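Subject: Re: [choir-list] Practice tracks, and who can hear what
From: Chukwuemeka Briggs
To: the Ogunleye Singers list
Date: Nov 21, 2019 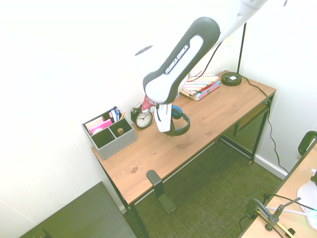
1. The alto track

Chibuzor wrote:

> Could whoever makes the practice tracks please check the alto line
> in the second carol? I have listened to it 7 times on the bus and
> all I get is tenors. I like the tenors. I sit in front of them every
> week. I would still like to hear my own part before December.
> Also, is there any way to slow the thing down? At full speed the
> middle page goes by like a train I was meant to be on.
> Chibuzor Ekwueme

Guilty. I make the tracks, and I am a tenor, and the two facts met somewhere in the mixing. The alto line is there, but I panned it hard to the left and then turned it down, for reasons that made sense to me at midnight. If you listen with only one earbud in, as I gather half the section does on the way to work, and it's the right one, you get no altos at all. Wear both, or swap sides.

I have redone the second and fourth carols with the altos in the middle and everybody else politely behind them. Same folder, same names, with "new" stuck on the end. Please delete the old ones. Last year three of you learned a wrong note from an old file and sang it with great conviction.

2. Slowing things down

Most phone players have a speed setting, usually hiding under three dots. Three-quarters speed is good for learning notes. Half speed makes us sound like cattle in a tunnel, so I can't recommend it except for the Latin. The pitch ought to stay put. If yours drops when you slow it down, look for a second switch that says something like "keep pitch," or try a different player. Basses may not notice either way.

For anyone who likes paper better than gadgets, I can also print the middle page at double size. Tell me by Sunday.

3. Breathing, again

I was asked to pass on that we are still breathing in the middle of "everlasting." All of us, together, every time. It's very well coordinated. Mark your copy now: the breath comes after the word, and if you can't get there, sneak one earlier and let your neighbor carry on. The neighbor should not pick the same spot. Work it out between you before rehearsal, ideally in whispers.

4. Copies and folders

We have 38 black folders on the shelf and more singers than that, so please don't take one home "just for the week." If you already have, bring it back and I'll look the other way. Pencil only in the music. Somebody has written "NO" in green ink over a whole page of the Brultura arrangement, and I have to hand that set back to the library in January.

5. Dress

Black, long sleeves, no sparkle. I know what I said in spring about a little sparkle. It was taken further than I had in mind.

Chibuzor, let me know if the new alto track is any better. If it's still all tenors, I'll ask one of the sopranos to do the mixing and we can all complain about that for a change.

Chukwuemeka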